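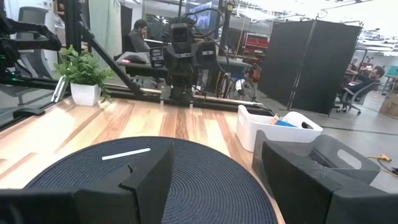 How do you know when the wrap on a gripper finger needs replacing?

Run a fingernail along the tip edge with the arm powered down. If the nail catches on a lifted corner, strip that finger and its partner and rewrap them both.

[tabletop-arms] Re: finger wrap keeps peeling, and now the left one is worse
From: Lawal Amadi
To: tabletop-arms list

Hi Ebere, hi all,

I put the short version at the top for people who only read the first few lines (I'm one of them). The long version is below, and it is long, sorry, I've been meaning to write up how we look after the Nindum cell for ages and your message finally pushed me into it.

Ebere Ajayi wrote:

> Hello everyone. We have a two-finger gripper on a table cell here
> at Rosdale, wrapped fingers, wrist camera looking down between them.
> The wrap held up fine through the summer. Since November it has
> started to lift at the tip, always on the left finger first. We press
> it back down, it stays for a bit, and then there's a little hooked
> flap sticking up again. I've tried pulling the wrap tighter and I've
> tried a second layer over the first. The second layer made it worse.
>
> Two things I'd like to know. First, what are people doing for surface
> prep? Second, does anybody recheck the grip after rewrapping, or do
> you put it back on and carry on? My colleague says carry on. The
> thin pieces are what worry me, because the closed position seems
> off whenever the wrap is fresh.
>
> Also, is there a trick to keeping the wrap out of the camera view?
> Ours takes up both lower corners.
>
> Ebere

OK, taking these in the order I'd do them at the bench and not the order you asked!

The second layer first. Take it off. We did the same thing when I started on this cell and it drove me up the wall for weeks. The old layer creases, the new one bridges over the creases, and the fingertip ends up squishy. You close on something flat and thin and it rolls instead of staying put. One layer, with the overlap on the back of the finger where it never touches anything.

Surface prep. We peel everything down to the bare finger, rub off the leftover glue with alcohol on a lint-free cloth, and then leave it alone for 12 minutes with the lid back on the alcohol. I set a timer, because if I don't I will start wrapping after three. A finger that's still damp down in the corner near the mount looks completely dry from where you're standing. Don't touch the cleaned faces afterward. I hold mine by the mounting end and still manage to put a thumb on it every other time.

For the wrap we use the matte cloth kind from Oyelaran, the black one. I've tried a shiny vinyl and hated it, it throws glare straight back into the wrist camera and it goes slick. Cut a strip 28 mm wide and long enough to go up one face, over the tip, and down the other, with a bit to spare. Round the corners of the strip with scissors. This is the bit I'd bet on in your case, Ebere. A square corner gives the table something to pick at, and a flap that hooks upward near the tip sounds to me like a corner that has been dragged across the surface on approach.

Which gets me to the left finger. If it's always the same one, I'd stop blaming the tape. Send the arm to a spot just above the table, close the gripper, and slide a sheet of paper under each tip. On ours the left tip was touching while the right one still had clearance. The wrist joint was sitting slightly rolled after somebody swapped a cable and put the zero back by eye (me, it was me). Every low pick was scraping the left tip and only the left tip. I rezeroed the wrist against a square, did the paper check again, and the next wrap lasted far longer.

While you're at the wrist, look at your cables too. If a loop is short it can pull on the wrist at one end of the reach and be perfectly slack at home, so do the paper check in more than one place on the table. I do the near edge, the middle, and both far corners. If you keep a placemat or anything like it on the table, check on top of it as well as on the bare wood, because that thickness counts when you're coming in low for something flat.

Now the recheck. I'm with you and against your colleague on this one. A fresh wrap makes both fingers a little thicker, so the closed position in software is now too far closed, and the motor sits there pushing against itself. It won't complain, it'll just run warm. In Plukow we redo the closed position every time:

Gripper powered, nothing between the fingers, arm parked high.
Open fully, then close at the slowest speed until the tips meet.
Back off until a strip of printer paper slides out with a slight drag.
Save that as closed, write the date on the sheet taped inside the cabinet door.
Open and close 6 times and try the paper again.

If the paper is loose on that last try, the wrap has settled and you save the position once more. Ours nearly always moves a bit on the first few closes, then stops. After that I do a few slow picks with a thin straight strip, lying at whatever angle it happens to land, because a thin strip on a dark background is where a bad closed position shows up. A fat, soft object will forgive you anything.

The log says our last pair of wraps went 2706 closes before I caught a lifted edge. Please don't take that as a target, we do mostly light stuff into and out of plastic bins, and bin rims are hard on the outside faces in a way that table picks aren't. If your cell reaches down into a bin a lot, check the outer faces as well as the tips. I only ever used to look at the inside and missed a tear on the outside that had been growing for who knows how long.

On the camera view: ours takes up both lower corners too, and I've stopped fighting it. You want to see the tips. What I wouldn't put up with is the view changing after a rewrap, which happens if the finger goes back on its mount a hair crooked. We keep a saved still from the wrist camera at the home pose and I flip between that and the live picture after every refit. If a fingertip has shifted sideways, loosen the mount, push the finger against the shoulder, tighten it again, flip again. Annoying but quick. A raised flap shows up in that view as well, by the way, a small bump on the outline of the finger, so people running the cell can spot it without getting up. I ask everyone who uses ours to tell me when they see one and to please leave it alone in the meantime. Pressing it back down with a thumb puts skin oil right under the edge, and then it's going to lift again before lunch.

Couple of leftovers. Wrinkles on the flat faces don't bother me unless one runs across the contact patch. Wrinkles over the tip do, and I'll redo the strip for those. Warm the tape in your hands before you stretch it over the tip if your room is cold in the mornings. That may be part of your November problem too, our roll lives on a shelf near an outside wall and it's noticeably stiffer first thing. And wrap the pair at the same sitting, from the same roll. I've tried doing just the bad one and spent the afternoon chasing a grip that was off center.

Ebere, could you do the paper check and post what you get for left and right? If the two come out the same then my theory is dead and I'd like to see how the strip is cut. I can send the Plukow settings for the slow close if you're on the same version, let me know which one you're running. And if anyone else on the list has found a wrap that survives bin rims, I'm all ears, I have about a third of a roll left and need to order soon anyway.

Lawal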